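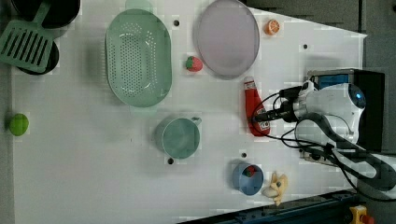

Kamton creamer, "1890s"? Need opinions

gronowgal
Seller wants 200 for a Kamton creamer, says 1890s because of the green backstamp. Gilt looks awfully bright to me. Pattern number 887 on the base. Anyone?

teapot_stu
887 is a later number. I wouldn't pay 200 for it.

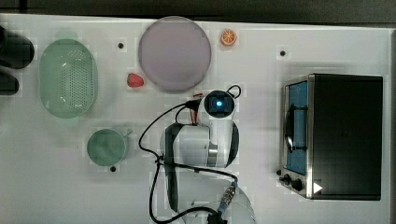
Pale green oval colander, toaster oven to the right

Haf Ellis
Later according to who? Siwan Landeg's list puts 887 before the Vambridge move.

teapot_stu
Her list was copied from a Nirken sale catalog. I've caught 3 wrong dates in it already.
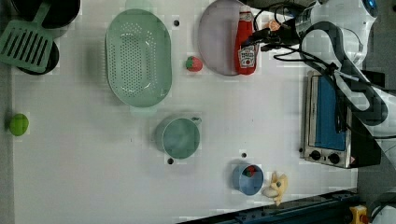 And the green stamp proves nothing, they used it for decades. Ask for a photo of the foot rim.

Haf Ellis
Three wrong out of 142 entries isn't bad. I'd still trust it over a guess.

gronowgal
Asked. Seller says the foot rim is "clean" and won't send a picture until Tuesday. Hmm.

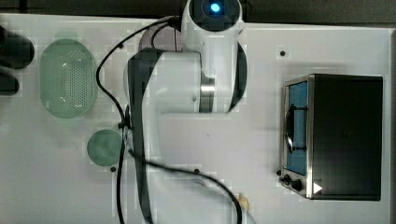 White tabletop from above, black cable across it

oldchinahand
Clean foot rim on a creamer that age? I'd want to see some wear. Could be regilded too.

Haf Ellis
Or it sat in a cabinet. Some did.

gronowgal
Offering half, and only after I see the rim.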